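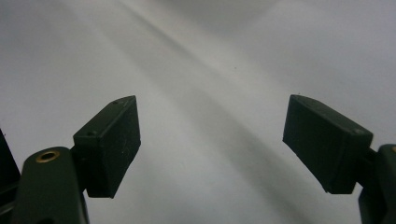 Finger pads over a pale surface, grip open

How many demos before drawer opening works? And do the blank frames hurt?

Posted by Ploris_bench

Doing a small imitation learning setup with two hand-held grippers, one per hand, wrist view on each plus a head view. Task is pull a drawer out of a small parts case, push it back. Thats it for now.

Have 14 clean episodes and a pile of bad ones. Trained on the 14 overnight. Policy goes to the case fine, then hovers in front of the drawers and picks one more or less at random. Loss looks great, of course.

My worry is the wrist views. A lot of the time they see pads and pale surface, nothing else. Should I trim those parts? Or leave them in and just collect more? Also not sure if I should mix left hand and right hand pulls in one set. Any help appreciated, grant report due in June and I have not much to put in it.

Elie Saab

More episodes, yes, but fix the task first. "Pull a drawer" is nine different tasks to the model if you don't tell it which one. I lost most of a winter to this with a spice rack.
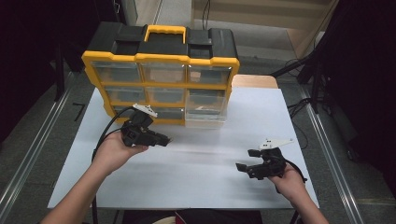 Start state matters more than people think, and it's the first thing I'd check in your set. Write down how every episode begins: which drawers are shut, where the case stands, where both hands are. If the bottom right one is already pulled partway out, like there, the policy can learn "go to the one sticking out" and never learn to open a closed one. Not wrong, just a different skill. So either all shut at the start, or tag the episodes by which one is open and condition on the tag. Same with the little pale thing in the middle row on the right, leave it in or take it out but be consistant.

Left and right pulls: keep them together if the hand is logged seperately, split if not. Vary the position of the case a few inches between episodes. Don't vary the drawer until the first one works.

On trimming, I wouldn't. See next part, ran out of room in the first box.

The approach is in those boring stretches. Cut them and your gripper has no idea how to get from open table to case. What I do cut is dead time at the front, when the hands are just sitting there. Anything over 2 seconds of no motion goes. We wrote this up in the lab newsletter, pasting the page:

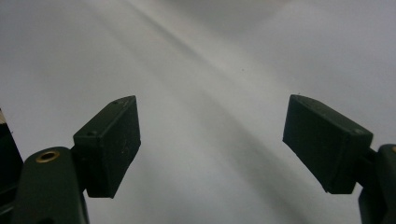 Priketico Notes, Vol. 2, p. 14

Empty-jaw segments. Retain where the hand is moving. A wide gap between the pads is a usable signal for grip width even with no object in view, and it gives the model a picture of "not holding". Check timestamps between both wrists before export. A fixed speck or scuff on the work surface can help when checking by eye that two clips come from the same table position.

azar_k

agree w/ above mostly. we have 2724 episodes on Ilia and still get hovering sometimes so dont expect miracles from 14 lol

check your clock sync too. ours was off and it looked exactly like a bad policy

Tomek R.

Just use a bigger model.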